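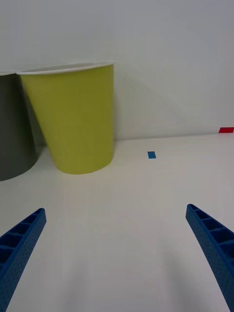 Minutes taken by Seo-ah Jang
Posted May 28, 2026

Sokesora Robotics Club - project meeting, two-arm pouring group

Opening
The meeting opened in the lab at 4:15. The April minutes were read and approved with one correction: the item on cable ties belonged to the Grestico group, and has been moved to their page.

Pouring task
The group is still working on the bottle and cup routine for the Rinis showcase. The routine uses both arms. One holds the bottle and pours, and the other is meant to hand the cup forward when it is done. The handing part has not been started in earnest and will not be ready before the end of the month.

Members agreed to keep the paper cups next to each other near the wall, gray on the left and yellow on the right, and to pour into the yellow one first. There was a proposal to move them to the middle of the table so the audience can see better. It was voted down for now. The arm's reach has been tuned for the back of the table, and moving the cups means teaching the positions again.

Results since April were read from the log. The group has recorded 300 practice runs. Of the last hundred, 82 were marked good by the person on duty. Most of the bad ones were marked for the bottle touching the rim on the way in. Two members thought the marking has been too generous and asked for a written rule. Agreed: a run is good only if the bottle does not touch either cup and neither cup has shifted from its spot.
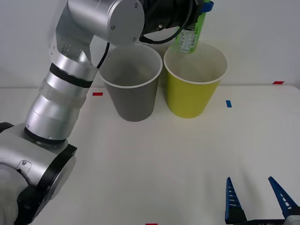 The tilt at the end of the approach was discussed at length. At present the wrist begins to turn before the arm has stopped moving, and this is where the rim gets bumped. Seo-ah will split the motion into a move and a separate tilt, and will try the tilt at half speed. If that costs too much time we will go back to the blended motion but start it higher up.

The cable at the wrist was also raised. It has enough slack, but members would like it farther from the cups. To be looked at when the arm is next powered down.

Blue gripper fingers
The flexible blue fingers on the other arm are staying. They have a soft grip and have been kind to paper cups in the hand tests. A spare pair is to be kept in the drawer marked Ham, with the hex keys.

Table
Please do not peel the colored pieces off the table when cleaning up. They were lifted twice this month and the next shift had to guess where things went. Seo-ah will draw a map of the layout and post it by the door. Wiping around them is fine.

Other business
The Grestico group asked to share the table on lab days. Agreed on a trial basis, provided they save their own positions under a separate name and put the cups back afterward.

Actions
Seo-ah - split the motion, draw the table map
All members - use the new rule for marking runs, starting with the next session
Pouring group - start on the cup handover once the rim problem is fixed

The meeting closed at 5:20. The next one will be held in the same room.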